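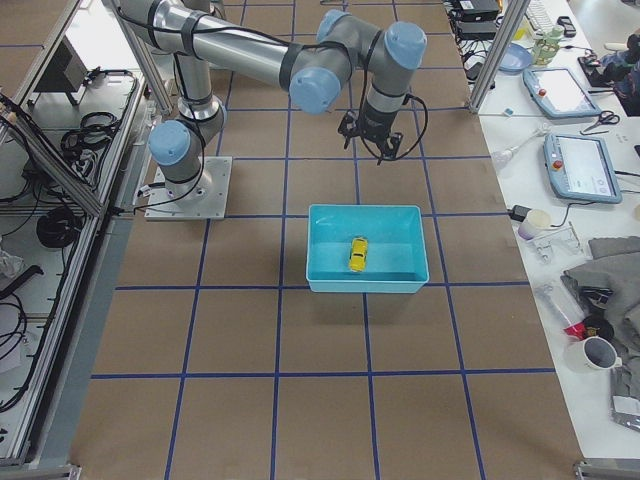
Leaving the Cladham group

I ran the Cladham residents' group for a little over four years and handed it on in February. A few people have asked why, and I keep giving different answers, so I'm writing it down once.

When I took over there were 449 members, nearly all from the streets between the station and the canal. It was on Udeo then, as it is now. Most posts were bin days, lost cats and the road closures on Verstraete Lane. I could read everything over breakfast and again before bed, and I doubt I removed more than one post a month.

By last autumn we had 1,083 members and I didn't recognise most of the names. That isn't a complaint. The new estate had filled up and people wanted to know where the surgery was. But the number of reports went up much faster than the membership did.

What changed it was the hostel planning application. Within a day of the notice going up there was a thread with 998 comments on it. Plenty of those were reasonable, on parking and drainage and whether the bus would be kept on. A good many were about the people who might live there, and some of those were as nasty as anything I've read. I deleted what broke the rules and was called a censor. I left up what didn't and got private messages asking whose side I was on.
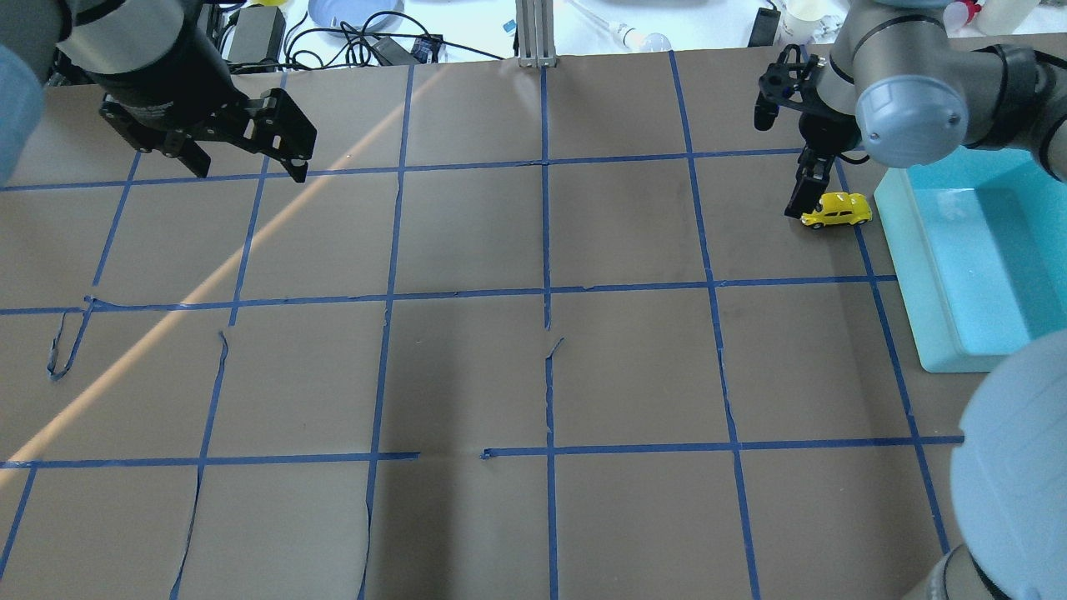 I reported 14 of the worst through the proper form. Two came down. For the rest I had the same two-line reply saying the comment did not go against Udeo's standards – one of them named a street and said what ought to be done to the houses on it. There's no way to answer those replies. You can ask for a second look, and I did, and the second look came back overnight with the same wording.

Lewis Chisholm was moderating with me by then. He thought we should shut the thread and leave it shut. I wanted it open with comments held for approval. We tried mine for nine days and I was approving comments at half past one in the morning, so we did his.

I've gone back and forth on whether that was right. The people with proper questions lost the only place they had to ask them. The others set up their own group, which I'm told is livelier. 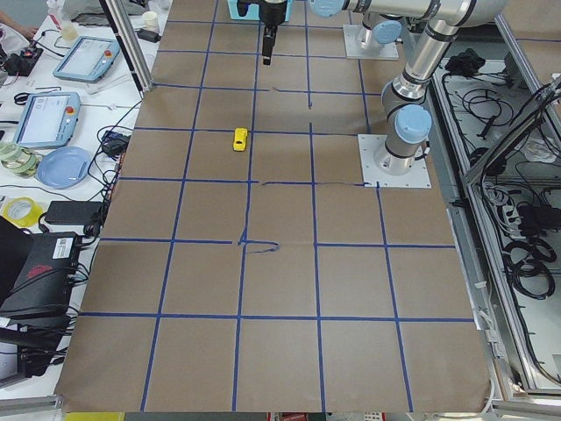

What happens now

Finlay Halliday has taken over as lead admin, with Lewis staying on. They've brought in three rules I should have brought in years ago:

New members wait a week before they can comment.
Planning threads close after 48 hours and point to the council page.
Anything about a named household is removed without discussion.

I'm still a member, with notifications off. If you need something from the old pinned posts, the allotment waiting list or the snow rota, ask Finlay – I've passed him all of it.

Posted in: Online life, Local
6 comments | 11 shares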